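课程讲义 第六单元:柔性物体抓取与腕部视角数据整理

适用对象:自动化专业三年级,选修《机器人操作实践》的同学。先修内容为第四单元(手眼标定)和第五单元(关节阻抗控制)。没有完成第五单元实验报告的小组,本单元只能旁听,不能上机。

一、本单元要解决的问题

前两个单元使用的被抓物都是刚体:铝块、亚克力圆柱、3D打印的阶梯件。刚体抓取时,接触点一旦确定,物体位姿与手指位姿之间的关系基本固定,力闭合条件可以直接用课本上的抓取矩阵判断。毛绒玩具不满足这个前提。手指压入绒面之后,表面先塌陷,内部填充物再被压缩,接触面积随压入深度变化,法向力与位移的关系不是线性的。

因此本单元的评分不看抓取速度,看三项内容:接触判定是否合理,抓取姿态选择是否有依据,数据记录是否完整。

二、接触判定

刚体实验里常用的做法是设一个力矩阈值,电流超过阈值即认为接触。对软物体照搬这个做法,会出现两种错误。阈值偏高时,手指已经把玩具推离原位,程序仍认为没有接触;阈值偏低时,关节摩擦就足以触发判定。

课程要求采用两级判定:

第一级,速度残差。比较指令速度与实测速度,残差连续超过设定周期数时,标记为“疑似接触”。

第二级,力矩斜率。进入“疑似接触”后降低进给速度,计算力矩对关节角的斜率。斜率持续为正且单调增加,改标为“确认接触”。

控制周期统一取2毫秒,滑动窗口取18个采样点。窗口长度不要自行改动,否则各组数据无法放在一起比较。确有理由需要修改的,在报告第三节写明修改值和对比曲线。

三、抓取姿态

毛绒玩具侧卧时,可供选择的接触区域主要是躯干两侧。头部和爪部不作为主接触区。头部的鼻子和眼睛通常是硬质小件或缝合件,局部刚度与绒面差别很大,手指落在上面容易打滑;爪部体积小,受力后会绕缝合线转动,躯干不随之移动。

选择接触点时按下列顺序考虑:

1. 两指接触点的连线尽量通过躯干中段。
2. 指尖法线与接触区域表面法线的夹角不超过摩擦锥半角。绒面摩擦系数用第二次课的斜面法自行测定,不要引用文献值。
3. 闭合过程中,任何一节指骨不得先于指尖碰到桌面。
4. 腕部相机应能看到指尖与物体之间的接触边缘。

第4条经常被忽视。接触边缘如果全程被手指遮住,后面的标注工作就没有依据,这一次采集只能作废。 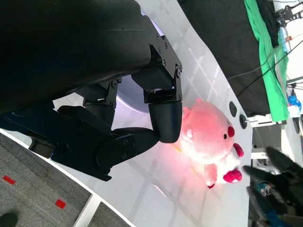
本单元讲义编写
Gitska机器人教学实验室 实验课主讲教师

四、腕部视角的阅读方法

腕部相机离手很近,手掌外壳和连杆占去画面的一大块,这是安装位置决定的。读图时先找指尖,再找物体,最后看背景。以上面这一帧为例,带细纹的黑色圆头指尖抵在粉色玩具的侧面,接触边缘可以辨认;支架板下方的另一根手指朝左下方伸出,没有落在玩具上。按第五节的标签表,这一帧应标为“单指接触”,不能标为“双指接触”。

另外两点需要留意。

其一,光照。画面里有偏红粉色的光落在玩具周围的白色桌面上,玩具较浅的腹部也带有同样的色调。如果分割程序只用颜色阈值,染色的桌面很容易与玩具本体连成一片。建议在HSV空间中同时限制饱和度,并加一道纹理判据:绒面有细密纹理,桌面没有。桌面上还有天花板格栅的斜向倒影,做边缘检测时会产生长直线,应在霍夫变换之后按长度滤除。

其二,同场设备。右下角另有一只黑色夹爪的手指朝向玩具,部分模糊。标注时,凡不属于本相机所在手臂的部件,一律归入“其他末端”类,不要并入“手指”类。地毯上的红色胶带标记归入“背景”,不单独建类。

五、标签表

每一帧只能取一个接触标签:

无接触:所有指尖与物体之间有可见间隙。
单指接触:一个指尖与物体接触,其余手指未接触。
双指接触:两个指尖与物体接触,且位于躯干两侧。
非指尖接触:指骨、支架或外壳与物体接触。
无法判断:接触边缘被遮挡或模糊。

“无法判断”是正常标签,可以使用。过去的作业中有小组把这类帧一律猜成“双指接触”,训练出的分类器在闭合初期误判率很高。拿不准时,先查同一时刻的力矩曲线;图像与力矩曲线不一致的,以图像标签为准,并在备注列填写“不一致”。

单帧图像不用于判定抓取成功。成功与否由提升段的完整序列决定:物体离开桌面并保持5秒,计为成功。

六、上机步骤

1. 开机后先检查急停,再给关节上电。顺序颠倒的,本次上机记零分。
2. 运行Escobar标定脚本,核对手眼矩阵。重投影误差大于1.5像素时重新标定。
3. 将玩具侧放在桌面工作区内,记录初始朝向(鼻端方向)。
4. 以低速模式执行接近动作,确认指骨与桌面的距离。
5. 启动同步记录,再执行闭合动作。先闭合后记录的数据不予接收。
6. 达到“确认接触”后保持一段时间,继续闭合至目标力矩。
7. 提升、保持、放回、张开。
8. 停止记录,检查时间戳是否连续。

每组完成34次抓取。初始朝向应有变化,同一朝向连续不得超过三次。失败的抓取同样计入,不要删除。

工作区内有两条手臂时,同一时刻只允许一条手臂运动,另一条处于位置保持状态。操作员与记录员不得由同一人担任。

七、数据格式

图像按时间戳命名,力矩与关节角存为CSV,列名沿用Dolard记录程序的默认设置。标注文件单独存放,不要写回原始数据目录。提交前运行校验脚本,脚本检查三件事:图像与CSV的时间戳能否对齐,标签是否全部出自第五节的表,备注列是否使用了统一用语。

课程共用的参考数据集现有279段抓取序列,已抽帧并标注2,000帧,可用于调试分割程序。参考数据集不得混入本组提交的数据。

八、报告要求

报告正文分四节:摩擦系数测定、接触判定参数、抓取结果、标注一致性。标注一致性一节要求组内两人独立标注同一批帧,计算Kappa系数,并列出分歧最大的五帧,逐帧说明分歧来源。只给系数、不做分析的,该节按一半计分。

力矩曲线必须标出“疑似接触”和“确认接触”两个时刻。横轴用时间,单位秒;纵轴用力矩,单位牛·米。截图不清晰的退回重交。

九、思考内容(不计分,下次课讨论)

如果把指尖换成光滑表面,第二节的力矩斜率判据是否需要调整?

填充物分布不均匀时,躯干中段不一定是质心所在。仅凭提升段的图像,能否估计质心的偏移方向?

参考阅读:课程网站“软接触模型”一章,以及Devard手指模块使用手册中关于关节限位的部分。手册中的力矩上限指单关节上限,换算到指尖时应乘以雅可比转置的逆,上一届报告在这里出错较多。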